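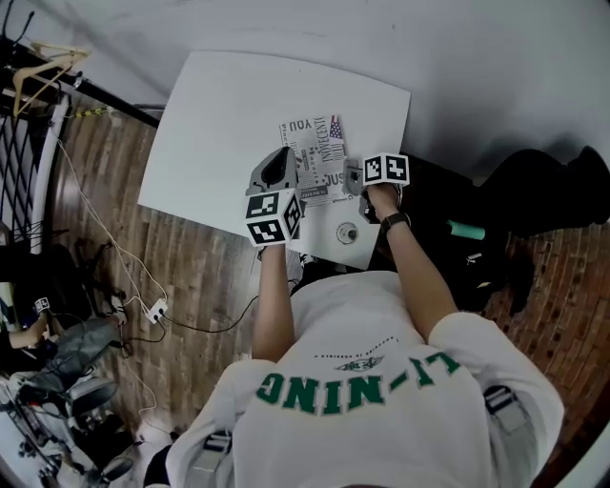
Yanling Tang

Print | E-mail

Paper week at the Girby table. I have almost 143 printed sheets to sort before the end of March, all newspaper-style collage designs.

The one on the table today is the busy kind. "NOVECENTO" runs up one side and there's a small American flag in a corner. Going in the large type pile.

Sorting rule so far: big letters in one pile, small columns in the other. Zhuoran Dai wants a third pile for anything with color. Fine, but then the flag sheet has to move.

The white square table is good for this. One sheet flat at a time, plenty of room around it.

Creased sheets go under the atlas overnight. Two nights for the bad ones.

Cuiping Meng asked if we're keeping duplicates. Yes, 2 of each. The rest go to Trudstead for wrapping.

More after lunch.

Print | E-mail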